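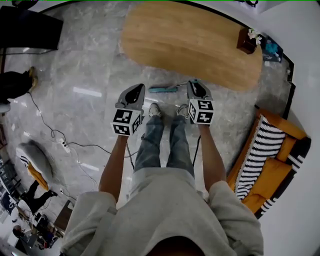 *A gripper in each hand, power strip on the marble, open day at Juvdale.*

I went to the Juvdale open day to look at robots and came home with opinions about extension cords. This is what happens when you write a tips column long enough.

**Cables.** A power strip in the middle of a polished floor is handy right up to the moment you carry something past it. At home, run the cord along the wall and tape it every foot or so. Painter's tape comes up clean. Duct tape leaves you a souvenir.

**Two-handed jobs.** The grippers take both hands, and so does a laundry basket. Clear the walking route first. I know this and I still kick the same stool every week.

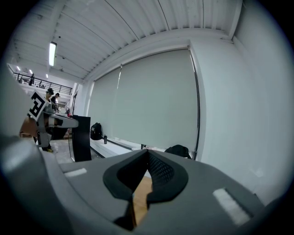
**Bags.** Give visitors a place for them before they pick one. A row of hooks by the door costs less than lunch. Mine came from Stergiou, and the screws supplied were useless, so use your own.

**Practice slow.** The Cleren people had a handout on demonstrating a task, and its best line was to do the job at half speed, the same way each time. I've since tried it on folding fitted sheets. The sheets are winning, but by less. 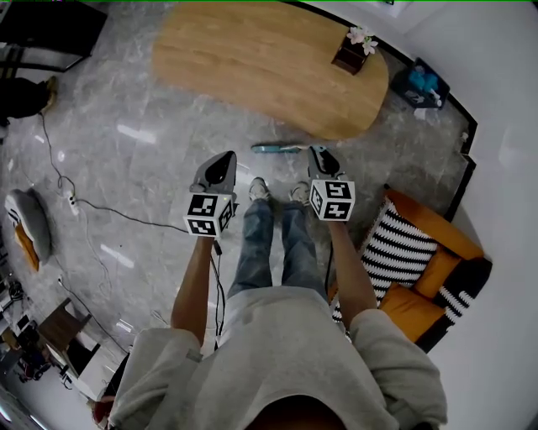 Bodow, 10 January 2026

Back at my own bench, with notes. Striped throws hide a lot on orange upholstery, and I want one. Artificial flowers need dusting, so use a dry paintbrush, a soft one, and work from the top down. For a shiny floor under strip lights, go over it with a barely damp microfiber mop and then a dry cloth. Skip the vinegar on real marble, it etches.

Next open day is in November. Wear flat shoes.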